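Home Care Guides > Floors & Mats

Print this page | E-mail this page

Section 5: Laying and Trimming Your Pralta Mat

Last updated Sep 29, 2024

Read this section through once before you open the roll. You will need a tape measure, a straightedge, a utility knife with a new blade, a soft broom, and double-sided mat tape. The tape is sold separately.

5.1 Before you start

1. Bring the roll indoors and leave it in the room where it will be used for 22 hours or longer. Keep it flat on the floor. Do not stand it on end.
2. Sweep the surface and wipe it with a damp cloth. Let it dry fully.
3. Check for nail heads, old staples, and hardened glue. Anything you can feel with your palm will show through the mat in time.
4. Measure the space at both ends and in the middle. Use the smallest of the three figures.

CAUTION: Do not lay the mat over a heating vent or within reach of a stove or open fire.

5.2 Laying the mat

1. Unroll the mat with the pattern side up. If the ends curl, roll it loosely the other way and hold it for a minute, then lay it down again.
2. Set one long edge against the straightest side of the space. On patterned mats, step back and check that the design looks square to you before going further.
3. Smooth from the middle toward the edges with the broom.
4. Leave the mat overnight before trimming. It may shrink slightly as it relaxes.

Drindard mats have a printed face and a plain back. Solid colors can be laid in either direction. Leaf and flower patterns should all run the same way if you are joining two pieces. 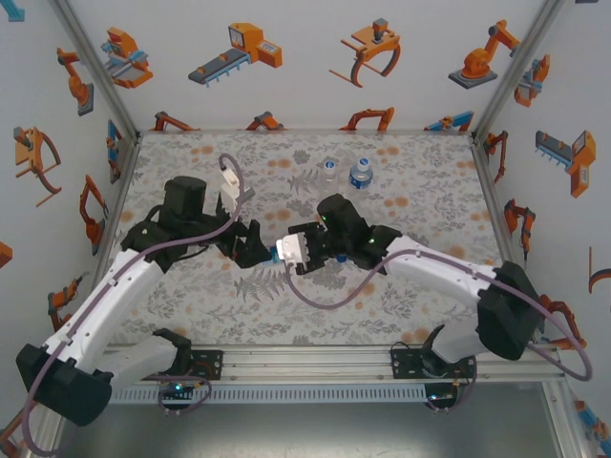
Floral pattern in light gray with darker gray leaves and soft orange accents.

5.3 Trimming

1. Turn back the edge to be cut and mark the line on the underside with a pencil.
2. Put a piece of scrap board under the line.
3. Hold the straightedge firmly and make several light passes with the knife.
4. Cut inside corners last, and stop a little short. You can always take off more.

CAUTION: Cut away from your body and keep your free hand behind the blade.

NOTE: Trimmed mats cannot be returned. Unused, uncut mats can be sent back to the Kasville warehouse in the original wrap.

5.4 Fixing the edges

Tape is optional on a mat that fits wall to wall. For a loose mat, run tape along all four sides, 5 inches in from the edge. Press down each side by hand and keep heavy items off it until the next day. Do not use carpet tacks.

For cleaning and stain removal, go to Section 6.

Related items
Choosing a Mat Size
Removing Old Tape Residue
Harawira Underlay: Fitting Instructions
Storing Mats Over the Winter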